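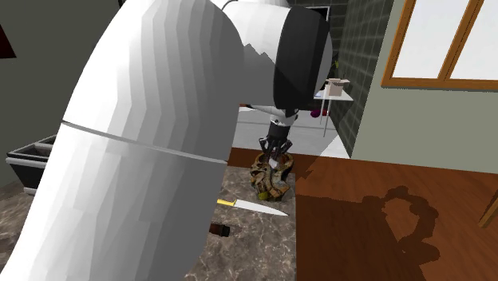 Gripper loses its zero after every long run, is the service interval real?

Posted by skakville_bench

We run one white arm over a counter-height cell, fingered gripper, picking awkward decorative pieces with carved, open surfaces. The vendor, Drorkura, says to re-zero the fingers every 3000 cycles and swap the finger pads at the same time. I have my doubts. Ours drifts well before that. Last time it was off after 651 cycles, enough that the fingers closed on one side of the piece first and nudged it across the counter.

Support told me to shorten the interval and buy the pad kit. Of course they did, they sell the pad kit. I've already replaced one set and saw no change. Has anyone found a real cause for this, or do I just keep feeding it pads?

Things I've tried: rebooting, re-teaching the pick point, dropping the closing force a bit. The wrist bolts look fine to me. It started in January, if that matters.

Grigore Filip

I wouldn't buy another kit yet. "Look fine" is doing a lot of work in your post. Put a torque wrench on the gripper mount bolts and write down what you get. The one time I had drift like yours, the bolts looked perfect and two of them were barely holding.

What I'd do, in this order:

Power down and lock out. Take the gripper off at the mount. Wipe both faces with a lint-free cloth and alcohol and look for grit or a raised burr around the dowel hole. If the faces don't sit flat, every zero you set is going to wander.

Refit it, tighten crosswise to the number in your manual (please don't use one from a forum, mine included), and paint-mark the bolt heads.

Re-zero with nothing in the fingers. Then run 30 cycles on a plain block and check the zero again. If it holds on the block and drifts on the carved pieces, your grip point is the problem. An openwork surface gives one finger a ridge and the other one a hole, so you load the fingers sideways every time you close. Pads won't fix that.

If it drifts on the block too, I'd suspect the finger drive and make the vendor look at it under warranty.

I'm not convinced by the 3000 figure either. Ask them what part they were gripping when they came up with it. I never got an answer.

olvera_nights

we had this, it was the cable. just change the cable

Hisari Maintenance

Cable is possible, but I'd want an encoder fault in the log before I spent money on it. A bad cable usually throws errors and the original post doesn't mention any.

I'd add one thing to what Grigore wrote. Check whether somebody re-taught the pick point in January while the gripper was already off. Then you've got two errors stacked and fixing the bolts will make it look worse for a while. Go back to the old saved point if you still have it.

skakville_bench

No faults in the log. Three of the four mount bolts were under spec, so I owe my eyes an apology. Marked them, running the block test tonight. Not ready to call it fixed.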